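Topics: small data, food, fermentation | Filed under: Open Datasets

We use cookies to remember your settings. Carry on reading and we'll assume you don't mind.

# The Ruawai Sourdough Log

Every loaf baked from one starter, written down by the person who had to eat them. The starter is called Mullik. It came in a jam jar with no instructions and has been difficult ever since.

## What you get

One CSV file, `loaves.csv`, with 582 rows. Each row is a loaf. Flatbreads that set out in life as loaves are included, and marked as loaves, because that was the intention.

## Columns

- `loaf_id`: a number, in baking order.
- `flour`: the name on the bag. "Kindum" is the strong white, "Varnen" the wholemeal. "Mixed" means I was using up ends.
- `water_g`: weighed, except where blank, when the scales had died.
- `starter_g`: usually 200. I am a creature of habit.
- `prove_hours`: from shaping to oven. Anything over 15 means I fell asleep or went out.
- `kitchen_temp`: in Celsius, read off a thermometer stuck to the fridge, so partly a record of the fridge.
- `height_mm`: measured at the tallest point with a school ruler.
- `crumb`: a score out of ten. See below.
- `notes`: free text. Some of it is rude.

## About the crumb score

It was given by me, usually while hungry. Early scores are far too kind. A six from the first winter would get a three today, and I have left them alone because correcting them felt like arguing with a younger and happier person. If you want to compare early loaves with late ones, use height.

## Known problems

Starter weights before April were kept on the back of an envelope, and the envelope got damp. Anything I couldn't read is blank.

The oven was replaced partway through. The new one runs hotter on the left, and there is no column for which side a loaf sat on.

Two loaves share an ID. They were baked together, came out stuck together and were eaten as one, so I let it stand. If your script objects, drop the second.

Rye is missing altogether. I don't like rye. 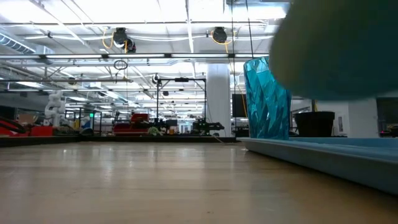
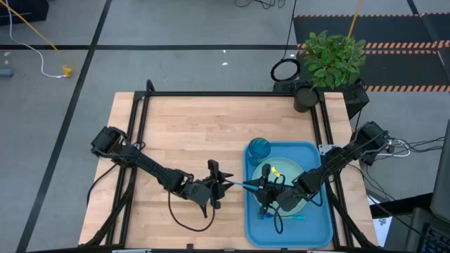

## Using it

The file is UTF-8 with commas between fields. Notes containing commas are in quotes, or should be. Load it with whatever you normally use and check the row count before you do anything clever.

It is fine for teaching, for practising charts and for settling small domestic disputes about proving times. Please don't build a bread-prediction service on it. One starter in one draughty kitchen will tell you very little about yours.

## Licence

Do what you like with it, but keep the name Ruawai attached. Corrections are welcome if they concern the data. Advice about my shaping has been received in quantity and can stop.

Last updated: October 10, 2020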